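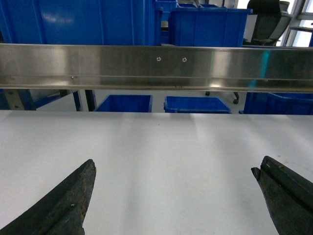
Informe de avance de enero: puesto de preparación y estantería de gravedad

Destinatario: Hywel Ellis, Clirkport
Centro: almacén de Bridthorpe

1. Dónde estamos

En el informe anterior prometí que el puesto estaría montado antes de que terminara el mes. Está montado. Lo escribo con cierta solemnidad porque en este almacén la palabra «montado» se ha usado con alegría desde el verano, incluso cuando el puesto consistía en dos patas y un albarán.

La mesa blanca queda pegada al frente de la zona de cajas, con el perfil de acero inoxidable de lado a lado. Sqalli había presupuestado uno de aluminio, luego propuso uno de plástico y al final mandó el de acero al precio del primero. No hemos preguntado.

2. La mesa

El tablero es mate, como pidió usted tras el episodio de los reflejos en Beratton. Tiene ya una mancha marrón más o menos redonda cerca del centro, que el turno de mañana atribuye al turno de tarde y viceversa. He probado con jabón neutro y con alcohol. La mancha agradece la atención y sigue en su sitio.

La etiqueta cuadrada con el código va pegada directamente sobre la superficie, a la derecha. 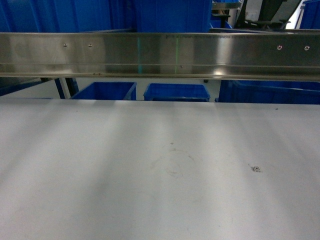 Queda pendiente decidir si se protege con una lámina transparente, que cuesta 65 euros, o si la cambiamos cada vez que se estropee. Mi voto es la lámina. El de compras es esperar a que se estropee para tener algo que lamentar.

3. La estantería

La estructura es de tubo cuadrado metálico, con dos niveles a la vista desde el pasillo y pistas inclinadas de rodillos blancos. Las cajas azules van sobre las pistas y, en teoría, bajan solas hacia quien prepara el pedido. En la práctica bajan las grandes; las pequeñas se lo piensan. Hemos dado un poco más de pendiente al nivel inferior y las quejas han disminuido, o al menos se han vuelto más breves.

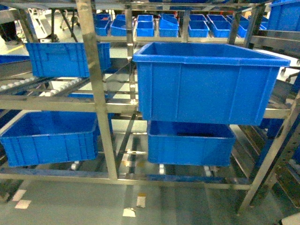
El otro asunto es la mezcla de tamaños. Se pidieron 200 cajas de un solo modelo y llegaron de varios, todas azules, eso sí, lo que permitió al proveedor hablar de «partida homogénea». He reclamado 91 por no ajustarse a la medida. Mientras contestan, las anchas se reparten donde caben, y en los postes hay rozaduras que no pienso repintar hasta que se acabe el baile.

4. Gastos

Se han cargado 1075 euros a la partida de montaje, con portes incluidos. La factura de los rodillos de repuesto no ha llegado y prefiero no recordársela a nadie hasta cerrar el mes.

5. Lo que falta

Rotular los niveles por delante y por detrás, para que quien repone no tenga que asomarse a preguntar.
Resolver la reclamación de las cajas.
Limpiar la ranura inferior del perfil, donde se acumulan motas marrones. Un pincel basta; falta encontrar a quién le toca.
Comprar la lámina, si se aprueba.

Necesito su visto bueno para la lámina y para cambiar de proveedor si Sqalli no responde antes del próximo informe. Lo demás puede seguir con el presupuesto que hay.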